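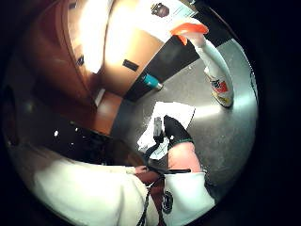

Why does the rye starter go sour so much faster than the white one? Mostly the bran, I think – it carries more of the wild stuff in with it, and the enzymes keep feeding everything sugar long after the white flour has run out of puff.

28/07/2026

Fed both jars at 7 this morning, same ratio as before. The Szabo rye had doubled by lunch and already smelt of vinegar and pear drops (lovely, but a bit much!). The Lutow white was still sulking, with a few bubbles up the side and a flat top. I gave it another 30 g of flour and left it alone.

Ryan Oakley reckons I'm keeping the rye too wet. He may be right. His is stiff enough to roll into a ball and it doesn't go sharp until the second day, so tomorrow I'll split mine and run one half at his thickness. Must remember to label the lids this time, I mixed them up last week and had to go by smell.

pH strips: the old pack has gone patchy and I don't trust anything it says under 4. Jeso have new ones, ordered. Until they come I'm going by taste and rise only.

Test loaf from the rye, 200 g of starter in the dough, proved over 3 hours. Crumb tight at the bottom, nice crust, sour right at the back of the throat. I'd cut the starter by a third next time and bake sooner.

Still to do – dry some of the Clistier culture as a backup before September, and ask Ryan what he does with his discard. Crackers?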